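Visit report: Drodholm bimanual handling lab, May

The visit covered one topic: how the lab writes and enforces its rules for two-arm work on soft goods. Kadri Mets led the tour. The task on the table was a teal and red backpack with small items set out behind it, run under revision 121 of the handling procedure.

Rule one concerns roles. One gripper steadies the bag, the other handles the small item, and the operator log must state which is which before the arms move. 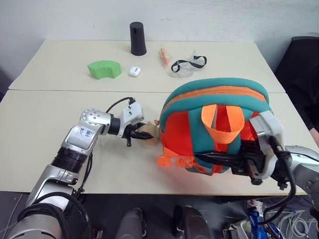

Ingeborg Trummer objected that fixed roles are too strict for fabric, and that Gradard allows a swap in mid-task if both grippers are open. Mets replied that Drodholm tried this and dropped it after reviewing 296 logs, as the swaps were often not recorded.

Rule two covers the rear strip of the table, behind the seam. Items not in use stay there, spaced so that a gripper can close on one without touching the next. Straps and buckles count as part of the bag and are checked for snags before each run.

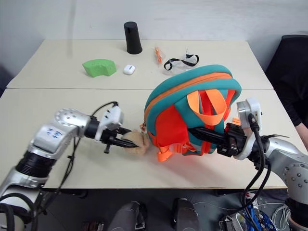 Rule three sets the stop conditions: a strap caught in a finger, a cable pulled tight, or a hand over the table edge. Any of these ends the run, and the log is kept. Of 1,000 runs in the current set, 374 carry a stop code.

Cable routing has no written limit yet. A draft is due from Amau, and I have asked for a copy.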